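Equipment Planning Engineer, Tabletop Manipulation
Junine Automation, Cestbridge site
Posted Jan 4, 2021
Full time, fixed term, 2 years with possible extension
Reports to: Eifion Samuel, Head of Laboratory Operations

Summary

Junine is hiring an engineer to plan, budget and purchase equipment for its tabletop manipulation work at Cestbridge. The lab currently runs five workstations. The approved plan calls for 40, in stages, with the first stage accepted and running by October. The person hired will own the equipment list, the budget that goes with it, and the schedule of deliveries.

The job is mainly planning and buying. It includes enough bench time to write a specification that a supplier can quote against and to check what arrives.

Duties

Maintain the master equipment list for Cestbridge, currently 1,573 line items including spares, fixtures, power distribution, lighting and consumables. Part of the list was carried over from the Flasell project and has not been reconciled with what is on the shelves. Reconciliation is the first assignment.

Write purchase specifications for arms, end effectors, cameras, mounts, tables and safety hardware. Specifications must state payload, reach, repeatability, mains requirements, connector types, software license terms and the period for which spares are guaranteed.

Obtain and compare quotes. Comparison is on total cost over the service life: purchase price, freight, import duty, installation, calibration, maintenance contract, spares and disposal. Lease offers are evaluated on the same sheet as outright purchase.

Prepare the stage budgets and present them to the finance group. Each budget carries a separate contingency line, and draws on it are documented.

Plan floor space, electrical load and network drops with the building engineers before an order is placed. Lead times for electrical work at Cestbridge are often longer than lead times for the arms.

Run acceptance tests with the manipulation team and sign off or reject deliveries. Manage the equipment pool shared with Acharya, our partner on the second stage, including loan records and repair charges.

Small items

Applicants tend to underestimate the low-cost part of the list. Task objects, backdrops, clips, lamps and extension leads are a small share of spending but a large share of the line items, and they hold up a station as surely as a missing controller does. The engineer sets stock levels for these and decides where a standard part is required and where any equivalent will do - with the manipulation team's agreement in writing.

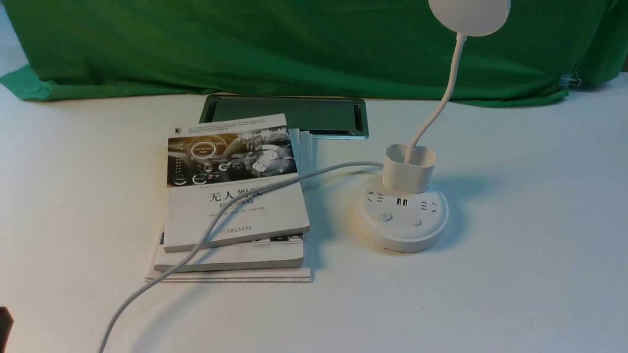 Object sets are planned at the level of the single tabletop, and the engineer is expected to turn a working layout into a parts list that can be reordered. A stack of books, a desk lamp with its own sockets and USB ports, and a green cloth backdrop would each need an entry with dimensions, a source and a replacement rule. Cables are listed separately where their path matters to the task, as with the white power cable lying across the top book and down the front of the stack. Printed matter is recorded by title and edition; for 无人驾驶, the subtitle 原理与实践 goes in the same field. Powered items also carry plug type, rated load and inspection date.

Requirements

Degree in mechanical, electrical or industrial engineering, or equivalent experience.
At least 5 years in equipment procurement, lab operations or automation projects.
Able to read wiring diagrams, load tables and supplier drawings.
Strong spreadsheet skills. Experience with an inventory database is preferred.
Working knowledge of machine safety and risk assessment.
Reading knowledge of Chinese is useful but not required.

Conditions

On site at Cestbridge, with occasional supplier visits. Standard benefits apply. Relocation support is available - ask before the interview stage.

To apply

Send a resume and one sample of your own planning work to Eifion Samuel, Laboratory Operations, Junine, Cestbridge. A budget, specification or acceptance plan is suitable. Remove confidential prices and supplier names. Shortlisted applicants will be given a partial equipment list and asked to return a costed plan for a single station.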